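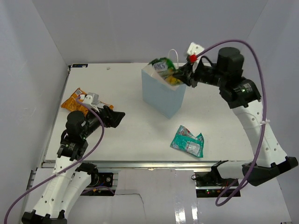 We finished the second season of Skimungate last night, all eight episodes of it, and I have mixed feelings. We'd been saving it up since December, when the first season ended with the ferry leaving and half the town still on the dock. I had the couch, the blanket and a bag of chips, the green and yellow kind, and the chips were gone before the first episode got to the opening credits. That says something about the pace. The cold open runs long, and most of it is people in coats talking about a fishing permit.

It does pick up. Episode three is the best hour the show has done, mainly since it stays in the Westik police station the whole time and lets two people argue. No flashbacks, hardly any music. I would have watched five more like it.

The trouble starts when the story moves to the city. Skimungate works as a small-town show. Everyone knows the harbor, everyone owes someone money, and you can follow it all without a map. Once the Shakya company shows up with its lawyers and its glass offices, it looks like any other drama on at that hour. The sister gets almost nothing to do after that, and she was the reason I stuck with season one.

I also think the weekly release hurt it. We watched in two sittings and I still had to be reminded who owned the boat.

The finale is fine. The boat question gets answered, the permit question doesn't, and there's a last shot that sets up another season if they get one. I'd watch it, but I wouldn't rush.

Next up is Skandis, which my sister keeps telling me to try. It's subtitled, so I'll have to put the phone down.

Posted Jun 19, 2022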